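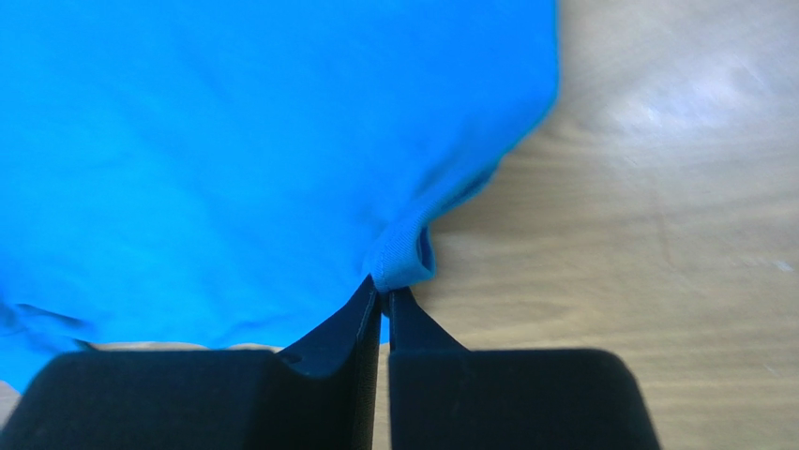

Rorkesard, February

Thread on our shirt folding result, for people who asked what we changed. Short version: we stopped scoring whole folds and started scoring grasps.

The old Henura policy was trained on 2000 teleoperated folds. Each one got a single label at the end, good or bad. It learned the general motion fine. It did poorly at picking up one layer of cloth when there were two.

A bad grasp early on usually ruins the fold much later. With one label per fold, the policy has no way to tell which grasp was the problem.

So Precious Talavera went back through the set and marked every gripper closing as clean, double layer, or miss. She got through over 30 folds a day once the labeling tool worked right. The tool is called Navarro and we'll post it with the code.

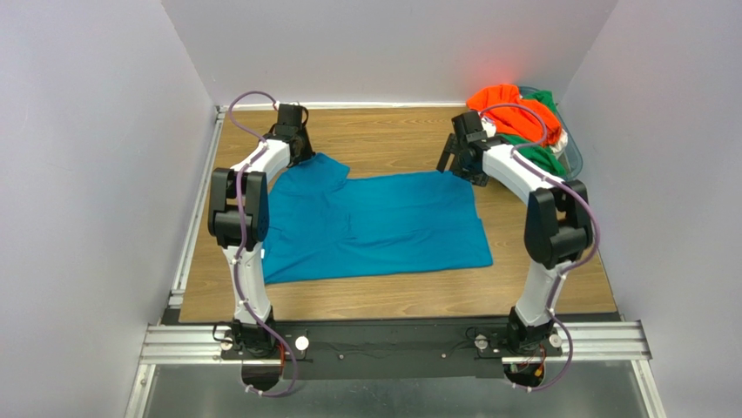 Both arms run from one policy. We tried one policy per arm first and dropped it. The arms would pull against each other whenever the shirt was bunched up on one side, and a shirt that starts out bunched is the normal case for us.

The grasp labels train a small scoring head on top of the wrist camera features. At run time the policy proposes 3 grasp points, the head ranks them, and the arm goes to the best one. If all of them score low, the arm backs off and looks again.

Backing off costs time. We're fine with that. A fold that takes longer still counts, and a shirt dragged off the table doesn't.

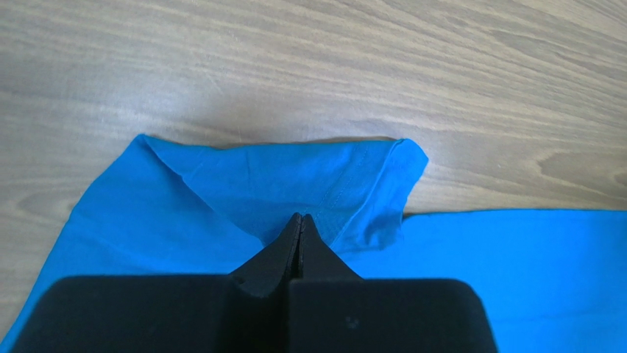
Fingertips at a turned-back flap of the shirt, just below the stitching.

Result: 61 percent of shirts folded to our standard with no human touching anything. Same shirts, same table, same time limit for the old policy and the new one. The old one didn't get to half.

"Our standard" means sleeves in, hem lined up with the collar, and no corner sticking out past the width of a hand. A second person checks each fold without knowing which policy made it.

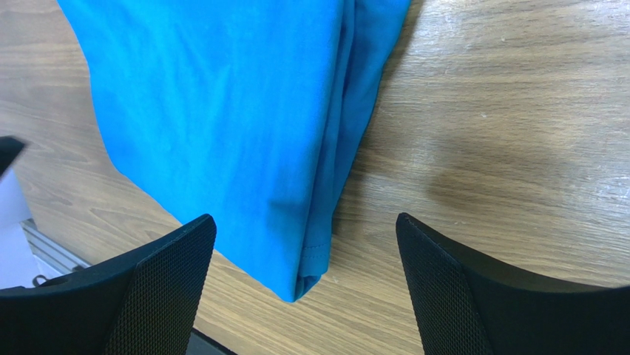

Most of the failures we have left come at the last step, when the bundle is already narrow and there isn't much edge to grab. The scoring head leans hard on seams there. A row of stitches along the hem, like the one curling around the tip of the cloth between the open fingers, gives it something with contrast to lock onto. Glare on the wood is harder for it, and the pale patch on the right side of the table is the kind of thing we now add to training images on purpose.

We also tried it on towels. It did worse. Towel edges are thick and the head calls nearly everything a double layer. We haven't relabeled any towel data yet, so I wouldn't read much into that.

Someone asked if the scoring head works with a different base policy. We put it on Grastodura with no retraining and it helped some, less than with Henura. Numbers for that will be in the appendix.

Code and grasp labels go up when the paper does. If you want the labels sooner, message me and say what gripper you're using.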